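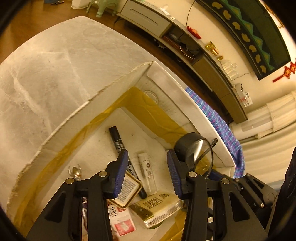
Reply from Palleslow came in overnight: they do not accept that the drift is in the paper. Their view is that the humidity cards were read too soon after the cabinet door was opened, and they want the whole August series thrown out and repeated with a longer settling time.

18 October 2018

Went back through the August sheets before answering. The settling time was 80 minutes for every reading except the first two, and those two are marked. I don't see what a longer wait would change. The cards and the dial hygrometer agree at the end of each run. Where they part is in the middle, on the way up, and the gap is the same whether the door had been opened or not.

Their second point is better. The blotter stock from Michiels was changed partway through, and the label on the new ream gives a weight of 200 g where the old one had no weight on it at all. I had been treating the two as the same. Weighed ten sheets of each on the small balance this morning. The new stock is heavier. Not by a lot, but enough that a stack of it will hold more water and give it up later, and that would push the curve in the direction we see. Runs on old stock and new stock should be plotted apart. Did this in pencil on the back of sheet 4; needs doing properly.

Cabinet check. Door seal is flattened at the lower hinge corner. Slipped a strip of tissue in and it pulled out with no drag. Turned the seal end for end, strip now holds on all four sides. Whoever uses the cabinet next, please do the strip test before loading and write the result in the left column, which has been blank for pages.

Salt trays. Topped up the sodium chloride tray, which had gone to a hard crust with no liquid showing. It has to be a slurry or it isn't controlling anything. The magnesium chloride tray was fine. Ordered more of both through Trellstead, 100 g jars, since the big tub cakes once opened.

Started a new run at 14:20 with old stock only. Stack pressed under the glass plate, card at the middle and card at the top. Job number 732, same as before, so it files with the rest.

15:40 top card has moved one step, middle card no change.
17:00 top card two steps, middle card one. Dial reads between marks; wrote down the lower.

The Olumov binding boards are still waiting in the flat store and should not go into the cabinet until this is settled. They have been flat for long enough that another few weeks makes no difference. If they go in at the wrong humidity the cover cloth will lift at the turn-ins again, and that took a long time to lay back down.

To do: replot by stock. Send Palleslow the weights and the two marked readings, offer to repeat one run at double the settling time but not the series. New seal for the door. Read both cards first thing, before the heating comes on.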